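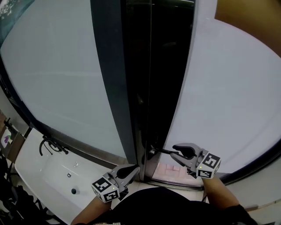 Week 7 – Reading a phone launch rumour

Welcome back! Today we get to my favourite topic, how a handset leak travels. Our case is the Bireo from Partanen, tipped for August.

Before the tutorial:
Read the Kistthorpe post first, then the Temedier rewrite. Mark every "reportedly" and work out who is being quoted.
Look at the battery claim – it grows between the two versions, and it's great fun to trace where.

Written task: 480 words on which claims have a source of their own. Worth 40 marks. Colour-code your printout if it helps!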